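Home Guides Refills FAQ Contact Search

Refill Shops and Bulk Buying: Your Questions

Last updated November 18, 2024 by Eleri Nicholas

Is refilling cheaper than buying new?

Sometimes. I wouldn't take a shop's word for it. Ostbridge has two refill counters, and at both of them the dish soap cost more per ounce than the large bottle at the supermarket. Cooking oil came out a little cheaper. Bring the shelf price with you, written down per ounce, and compare at the scale.

Do I have to buy the shop's own containers?

No, whatever the display near the door suggests. Any clean container with a lid that closes will do. Have it weighed empty before you fill it, and watch them write the number on it. I've been charged for the weight of a glass jar at the price of almonds, and I had to ask twice to get it fixed.

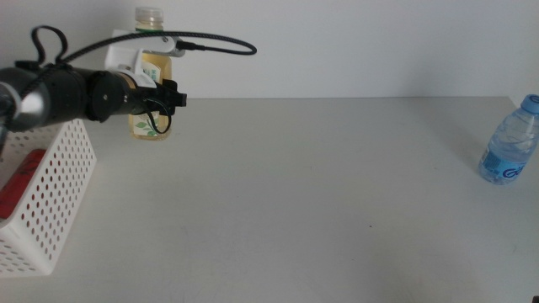 Plastic bottles from the kitchen are fine for soap and detergent. For oil I prefer glass, mainly for the smell, which plastic tends to hold onto through any number of washes.

How long does refilled oil keep?

Shops like to say "months." That depends on how long it sat in their drum first, and most of them can't tell you. Ask for the date the drum was opened. If you get a shrug, buy a small amount. Keep it in a dark cupboard and throw it out when it smells like crayons.

What about the Vakmont loyalty card?

You pay $9 a year and get 4 percent off refills, so you need to spend $225 before you break even. Miroslava Onyshchenko wrote to us to say she has made hers pay. She also buys for a family of six. For one or two people I doubt it.

Are the "natural" cleaners any better?

The word means very little on a label. Look for an ingredient list, and be suspicious of a counter that doesn't have one posted.

Can I trust the color to tell me what's in a container?

I wouldn't. Some shops color-code their lids and pumps, and then somebody runs out of green ones. Bright packaging is made to catch your eye before you've read anything. A glossy candy-red shell like this one, all shine and reflections, would stand out on any shelf and still tell you nothing about what it held. Write the contents and the date on tape and stick it on the side — lids get swapped.

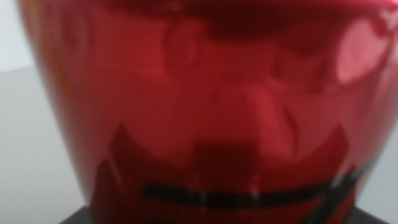 Does refilling really cut down on waste?

Less than the posters claim, I suspect. The shop's drums have to go somewhere too. Corentin Marchal, who used to manage the counter at Erport, told me his went back to the supplier only when the truck had room. The gain at home is easier to see, provided you use up what you already own first. Buying a shiny new container to hold your refills, in the same sort of glossy red finish, with bright cherry where the light strikes and deep crimson in the recesses, adds one more object to the pile. An old pickle jar does the same work.

Will you list my shop?

Only after we've paid for something there ourselves. We don't take samples, and a price list by email isn't enough.

Home Guides Refills FAQ Contact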